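高校生活時間調査データセット データカード

概要

本データセットは、高等学校最終学年の生徒を対象として、課外活動、学業および家庭での時間の使い方を記録した生活時間調査の結果をまとめたものである。調査はBastden教育調査室が企画し、集計用の書式と変換プログラムはMorexが作成した。収録対象は223名であり、いずれも調査期間を通じて記録票を提出した生徒である。

収録の目的は、運動部、文化部、生徒会活動、地域での奉仕活動などに参加する生徒が、授業時間外の学習時間をどのように配分しているかを、学校単位で比較できる形で提供することにある。個々の生徒の成績や進学先を評価するための資料として作成されたものではない。

収録校

調査に協力した学校は3校である。学校名は公開せず、学校コードA、B、Cで表す。A校およびB校は普通科のみを置き、C校は普通科のほかに商業科を置く。学科の別は項目「course」に記録した。C校については、商業科の実習が放課後に及ぶ日があるため、当該時間を課外活動ではなく授業時間として扱っている。

ファイル構成

students.csv 生徒ごとの基本項目
diary.csv 時間帯ごとの活動記録
activities.csv 活動区分コード表
codebook.txt 各項目の定義および欠測値の扱い

文字コードはすべてUTF-8、区切り文字はコンマとする。時刻は24時間表記であり、午前零時をまたぐ活動は前日分と当日分の2行に分割して記録した。

主な項目

student_id 生徒識別子。原票の番号とは対応しない。
school 学校コード。
course 学科。
slot_start、slot_end 活動の開始時刻および終了時刻。
activity_code 活動区分コード。区分は26種類とする。
place 活動場所。学校、自宅、移動中、その他のいずれか。
companion 同伴者の有無。人数は記録しない。

活動区分のうち、運動競技は練習、試合、移動、用具の準備に分けた。合唱、吹奏楽、演劇については、種目を問わず「練習」と「発表」の区分を用いる。複数の部に所属する生徒については、活動ごとに別の行を設けた。生徒会役員としての会議出席は、放課後に行われた場合に限り課外活動に含める。

収集方法

記録は、生徒本人が配布された記録票に記入する方式で行った。9月に各校で説明の時間を設け、記入例を配布したうえで、本人および保護者から書面による同意を得た。記録票の回収は学級担任を経由せず、封をした状態で調査室が直接受領した。

自宅での活動については、学習、休息、家事、家族との会話などの区分を設けた。居間で教科書を開きながら家族と過ごした時間のように、二つの活動が重なる場合は、本人が主たる活動と判断したものを採用し、他方を項目「secondary_code」に記録する。場所の記入は居室の別までは求めていない。
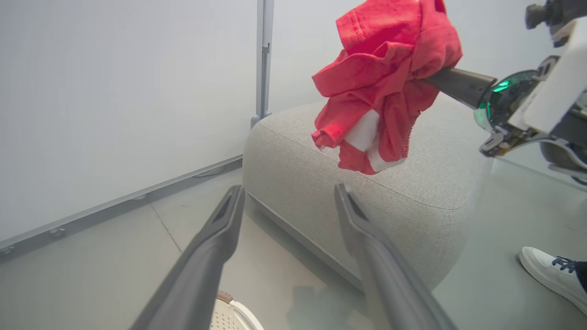 運動部の練習と自宅学習が同じ日に記録されている場合、移動時間はどちらに含まれるのか。

移動時間はいずれにも含まれず、独立した活動区分として記録されている。ただし、試合会場への往復は運動競技の「移動」に分類されるため、通学の移動と合算する際にはactivity_codeを確認する必要がある。

前処理

原票の入力は二重に行い、不一致のあった箇所は原票に戻って確認した。入力後の照合にはZavow形式の検査規則を用いた。この規則は、活動時間の重複、終了時刻の欠落、および登校前の時間帯に記録された授業を検出する。検出された行のうち、原票から訂正できないものは欠測値とし、推定による補完は行っていない。

自由記述欄に記入された部の名称、大会名、顧問の氏名は削除した。在籍者の少ない部については、個人の特定を避けるため、上位の活動区分に統合している。統合の対象となったコードはactivities.csvの列「merged」で確認できる。

利用上の留意事項

本データセットは協力校の生徒に限られたものであり、地域または全国の高校生を代表する標本ではない。学校間の差を教育成果の差として解釈することは適切でない。また、記録は自己申告に基づくため、就寝直前の活動や短時間の休憩は実際より少なく記録されている可能性がある。

定期考査の直前には部活動が休止される学校がある。休止期間に該当する行には項目「exam_break」に値1を付した。平常時の練習時間を算出する場合は、この行を除外することが望ましい。卒業時の表彰に関する項目は、当初の調査票に含まれていたが、学校ごとに選考基準が異なるため公開版には収録していない。

利用条件

学術研究および学校内の教育改善を目的とする利用を認める。利用者は、生徒または学校の再特定を試みてはならない。第三者への再配布を希望する場合は、事前に調査室の書面による承諾を得るものとする。成果物には、データセット名および使用した版を明記すること。

版の履歴

第1版 基本項目および活動記録を公開。
第2版 C校の実習時間の扱いを修正し、項目「exam_break」を追加。第1版のactivity_codeとの対応はcodebook.txtの末尾に掲載した。

担当

調査設計 Dionysis Giannakopoulos(Bastden教育調査室)
データ管理 Asger Hedegaard(Morex)
記録票の印刷および保管 Kourkoulas文書サービス

項目の定義に関する照会はデータ管理担当、利用申請に関する照会は調査設計担当が受け付ける。照会の際は、使用している版、ファイル名および該当する項目名を記載すること。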